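right, I've been promising a thread on learning to identify birds as a complete beginner, and the kettle's on, so let's go. Long one, sorry, mute me now if you must

I started in August, which everyone will tell you is a daft time to start. The leaves are all still on, half the birds are moulting and the other half have stopped singing. I didn't know any of that. I just had a week off and a pair of secondhand Vurell binoculars with a strap that smelled of someone else's shed

For the first fortnight I saw exactly one species and it was called Small Brown Thing. It was everywhere. It was in the hedge, it was behind the hedge, it was leaving the hedge at speed as I got my glasses off and the binoculars up

Tip, by the way: if you wear glasses, keep them on and twist the eyecups down. I spent days taking mine off every single time before I found this out from a leaflet. A leaflet!!

My local patch is Gretcombe, the old gravel workings past the allotments. There's a path all the way round and a hide with a bench that's too low for the slots, so you either kneel on it like you're in church or bring a cushion. I bring a cushion

The thing that got me over the Small Brown Thing stage was giving up on colour. I know! But in bad light everything is brown. What I look at now is how it moves. Does it hop or walk, does it flick its tail, does it sit right at the top of the bush shouting or creep about at the bottom like it owes somebody money (that's a dunnock)

Also learn your boring birds first. I wanted kingfishers straight off. What I needed was to know a chaffinch so well that when something wasn't a chaffinch my brain would go hang on

Sound is harder and I'm still rubbish. I learned 5 calls over the winter by playing them while I washed up, and then in spring all the warblers came back and it was like walking into a pub where everyone's talking Welsh. Chiffchaff is fine, it says its own name. After that you're on your own

Someone asked about apps. I use one for sounds and I treat it like a friend who's usually right but very confident. If it says something exciting I have to see the bird before it goes in the notebook. My rule, you don't have to have it

And notebook, yes, paper. I've got the place, the weather, what I saw and what I had for lunch. The lunches have turned out to be the best way of remembering which day was which. "Female blackcap, cheese and pickle" brings the whole thing back

Now. Bullfinches. I have to talk about bullfinches because they're the reason I kept going

It was a Sunday, drizzly, I'd had a rotten walk and was on my way back to the car when there was this soft, sad little whistle from the blackthorn, like a gate that needs oiling but politely. I stood there for ages. Then a white rump going away from me, and then another one. A pair! I'd walked past that blackthorn all winter

They're so easy to miss. You'd think something that red would be obvious but they keep low and quiet and when they've had enough they just go. Look for the white rump, it's the bit you'll see most. The females are a lovely pinky-fawn and in my opinion the smarter looking of the two

And since then I see them everywhere, just not in real life. Tea towels, biscuit tins, cards, cushions. They're the official bird of anything with snow on it

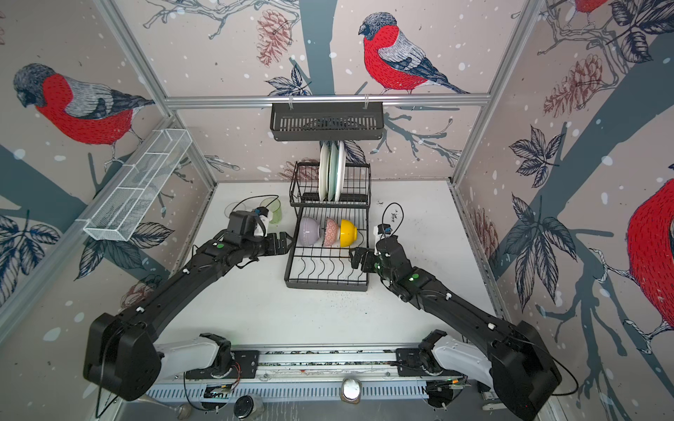

bullfinches, pine cones, snow. the full set

Pine cones are a bit of artistic licence if you ask me. Mine are always after buds and seeds, and anyone with a fruit tree will have strong words about the buds

Things I'd do differently: go out earlier, sit still longer, wear quieter trousers. I had a pair of waterproofs that sounded like a crisp packet and I honestly think they cost me a whole autumn

Things I wouldn't change: the cushion

If you're starting this year, pick one place near home and go back to it in all weathers. I've been round Gretcombe more times than I can remember and last week there was a treecreeper right by the hide, going up the trunk like a mouse, while I was looking for my sandwich

Egg and cress, for the record

Will do a separate thread on binoculars because I've had a lot of messages and I've got opinions about straps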